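Stababsenkung (Robotik)

Als Stababsenkung wird ein Fehler bei Tischrobotern bezeichnet, bei dem das stabförmige Endwerkzeug tiefer fährt als vorgegeben und auf die Arbeitsplatte drückt. Betroffen sind vor allem Schiebeaufgaben, bei denen der Stab dicht über der Platte geführt wird und Formklötze seitlich verschiebt. Der Begriff geht auf Georges Twal zurück, der den Fehler im Labor der Firma Skatora untersuchte.

Ursache

Meist stimmt die in der Steuerung hinterlegte Werkzeuglänge nicht mit dem montierten Stab überein. Das geschieht nach einem Werkzeugwechsel oder wenn sich die Klemmung am Flansch lockert. Eine zweite Ursache ist eine verzogene Holzplatte - die Höhe wird oft nur an einem Punkt eingemessen.

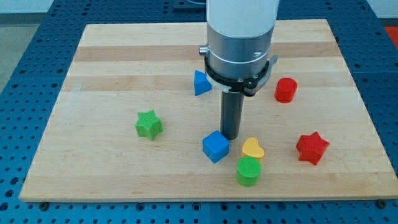

Im Versuchsbetrieb bei Skatora trat der Fehler im Mai nach 300 störungsfreien Durchläufen auf. Die Kraftüberwachung der Steuerung Candon war auf einen zu hohen Schwellenwert eingestellt und hielt den Arm nicht an. Die Auswertung ergab 83 fehlerhafte Fahrten. Verletzt wurde niemand, die Platte musste abgeschliffen werden.

Abhilfe

Üblich ist das Einmessen der Höhe an allen vier Ecken und in der Mitte der Platte. Skatora wiederholt die Messung alle 500 Durchläufe und nach jedem Werkzeugwechsel. Das Prüfprogramm Trunari vergleicht außerdem Soll- und Isthöhe und sperrt bei Abweichungen die Abwärtsbewegung. Während der Messung darf niemand in den Arbeitsbereich greifen - auch nicht, um einen umgefallenen Klotz aufzurichten.

Siehe auch: Werkzeugmittelpunkt, Kollisionserkennung, Nothalt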